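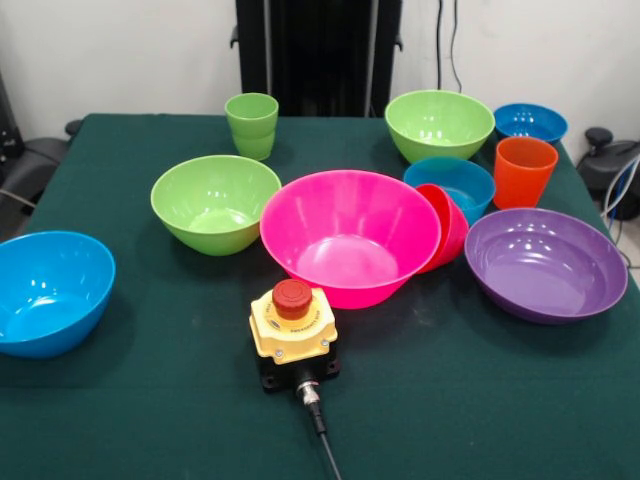

Teaching by Demonstration: Questions We Keep Getting

Maintained by Ineke Dekker for the Fairweather teaching bench. Write to the bench address if yours is missing, but please read the page first.

What does "showing the robot" mean on this bench?

A person does the task through the arm and we record it. Either you hold the arm and move it yourself, or you sit at the controls and drive it from a distance. The recordings are used to train a model, and the model then has a go alone. At no point does anybody explain to the robot what a bowl is for. It gets joint positions and pictures.

The brochure says a new task can be taught in an afternoon. Can it?

You can record an afternoon's worth of demonstrations. Whether you have taught anything is a separate matter, and you won't find out until the training run is done. The Grernel brochure uses "taught" for both. I wouldn't.

How many demonstrations does the bowl task take?

Our current set has 546 in it. The first model, trained on a small slice of that, could pick up one bowl from the spot where we usually put it. Move the bowl over a little and it closed on air. I have seen demo videos of that kind of model described as a success, so ask what was moved between takes.

Why plastic bowls and cups?

They are cheap, they survive being dropped, and a rim is a fair thing to grasp. They're also harder than they look. A glossy pink bowl throws the ceiling lights back at the camera. A red one leaning on its neighbor shows you half a rim and invites you to lift both. The green ones are on a green cloth, and I'd rather learn early whether the model can cope with that.

Couldn't you use a tidier table?

We could, and the numbers would improve. Then somebody would put the robot in a real kitchen.

By hand or by remote?

Guiding by hand is easier to learn, and most visitors are moving the arm sensibly within 15 minutes. The trouble is that your own arms and sleeves get into the recordings, and the robot won't have those when it works alone. Remote control keeps you out of the way but takes away your sense of touch. People squeeze too hard, or they hover over a rim for ages before committing, and the model learns the hovering as faithfully as the grasp.

We use remote for anything that goes into training. Hand guiding is for trying out an idea.

What is the red button on the yellow box?

The emergency stop. It stays on the table in front of you, with its cable run straight back toward you over the cloth. Don't move it to make room for a cup. Press it whenever you are unsure; a ruined recording costs us very little.

I made a mistake halfway through. Delete it?

Depends. If you missed the rim, backed off and got it on the second try, keep it. Those are some of the most useful recordings we have. If you knocked a cup to the floor or hit the stop, mark it as failed and start again. Please don't save a failed one as good so your tally looks better. We had a batch like that in October and it took longer to find than it would have taken to redo.

Does the Drustuteo software clean up bad demonstrations by itself?

It says so. What it does is smooth the motion and trim the pauses at each end. A smoothly executed wrong grasp is still a wrong grasp. We review by eye.

Stisitz claims its model needs only 8 demonstrations. Why are you recording hundreds?

Perhaps it does, on their table. I've asked what it was trained on beforehand and haven't had an answer. We'll try it when they send something we can run.

Will a model trained here work on my robot?

Probably not as is. Different arm, different camera height, different light. Expect to record more of your own.

So is it worth doing?

For jobs that change often and where a miss is harmless, I think so. For one fixed motion repeated all day, write the program. It's quicker and you'll know why it failed.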